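Speaker notes – Learning to handle thin and flat objects with two arms
Pameo project, summer methods talk, 9 Jul 2020
Running time 25 minutes, questions held to the end

Slide 1. Title
Thank the host institute and introduce the Pameo project. State the subject in one sentence: we asked whether a two-armed system trained on human demonstrations can handle cards, sleeves and thin packages without a model of each object. Mention that the work was shared between the Plurkovau site, which collected the demonstrations, and the Giltlow site, which ran the training and the tests.

Slide 2. Why thin objects
Most published grasping results concern items with some height to them. A finger can close on a cup or a block from several directions. A card lying on a table offers almost nothing to close on. A plastic sleeve bends when it is touched, and a clear one is hard for a camera to find at all. Remind the audience that office, library and mailroom work is full of such items. Do not linger here; most of the room will accept the point.

Slide 3. Method in outline
Operators drove both arms by hand through each task while wrist cameras recorded. We collected 2000 demonstrations across all tasks. The policy receives the wrist views and the joint positions, and it predicts a short run of motion for both arms. No force sensing was used. Say this slowly, as it is the point on which we received the most questions at the internal review.

Slide 4. Segment labels
Each demonstration was cut into four segments: approach, contact, transfer, release. The labels were added afterward by a second operator who had not recorded the session. Where the two operators disagreed about the moment of contact, the earlier time was kept. The Abubakar labeling tool was used throughout. If asked, the tool is internal and we have no date for its release.

Slide 5. Training
The baseline weighted every moment of a demonstration equally. Our variant gives more weight to the contact segment, which is short in time but decides most of the outcome. Everything else was held the same between the two, including the training data and the length of the runs. Point to the diagram and pause for it.

Slide 6. Test protocol
We ran 162 test trials with each policy. Object positions were drawn from a list fixed in advance, and the person resetting the table did not know which policy would run next. A trial counted as a success only if the item ended in the stated place with both grippers open. Partial results were recorded but are not in the headline figure.

Slide 7. Main result
The baseline succeeded in 40 percent of trials. The contact-weighted policy reached 63 percent. The gain was largest for rigid, flat items and smallest for clear plastic. Avoid the word "solved" anywhere in this section.

Slide 8. Wrist views, four panels
Leave this slide up for about a minute and let the audience look before speaking.
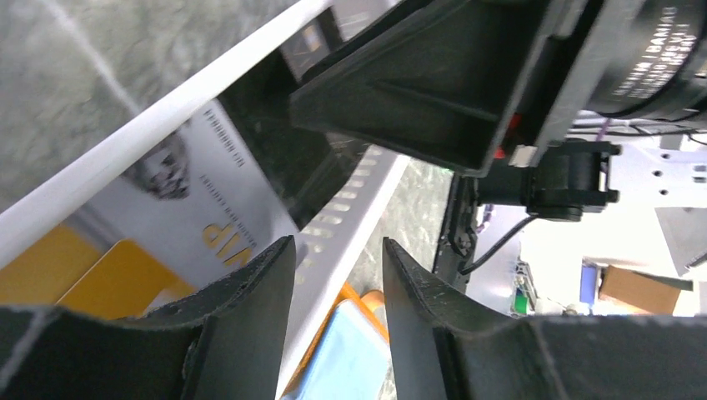 Flat packages in the white basket, with the other arm's gripper reaching over it.

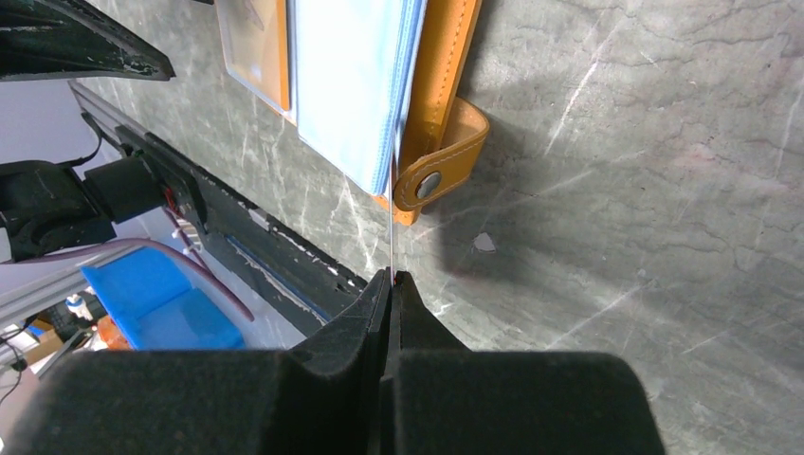

Fingertips closed on a very thin edge, beside the light blue folder.

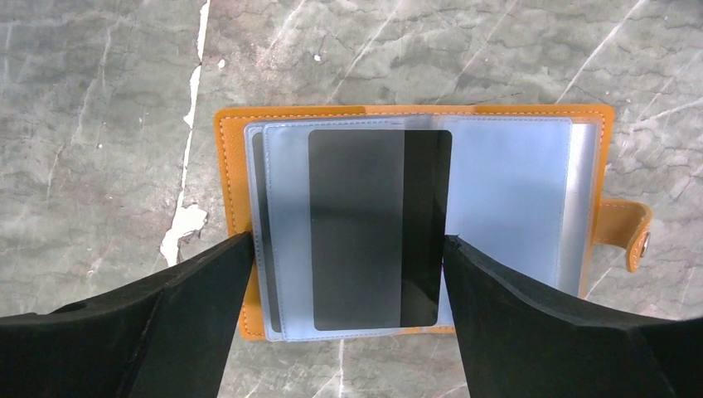
Open card holder with translucent sleeves and a black card.
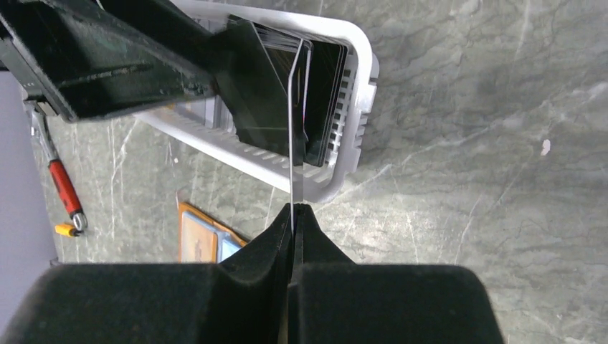 A thin dark sheet held upright between the fingertips at the basket.

Slide 9. Where it fails
Three kinds of failure account for nearly all of the lost trials. In the first, the fingers close just above the item and come away with nothing. In the second, two items are lifted together and the policy carries on as though it had one. The third is release: the item clings to one finger pad and is dragged out of place as the arm withdraws. Be frank that the weighting does little for this last group – release is a separate segment and received no extra weight.

Slide 10. Limits of the study
All trials were run at one site, on one table, under steady overhead light. We have not tested other finger pads. The operators were experienced, and we do not know how the method would perform with demonstrations from newcomers. A reviewer asked whether a longer baseline run would close the gap. We have not done that run, and the correct answer today is that we cannot say.

Slide 11. Next steps
The Giltlow team will repeat the trials with weight on both contact and release. Plurkovau will record a further set of demonstrations under changed lighting, beginning in September. The segment labels will be shared with partner groups once the consent forms for the operators have been renewed.

Slide 12. Questions
Backup slides follow for the network layout, the camera calibration and the full table of object positions. If the question of speed comes up, say that the arms were run well below their rated limit in all trials and go to the second backup slide. Questions on funding should be directed to the Pameo project office.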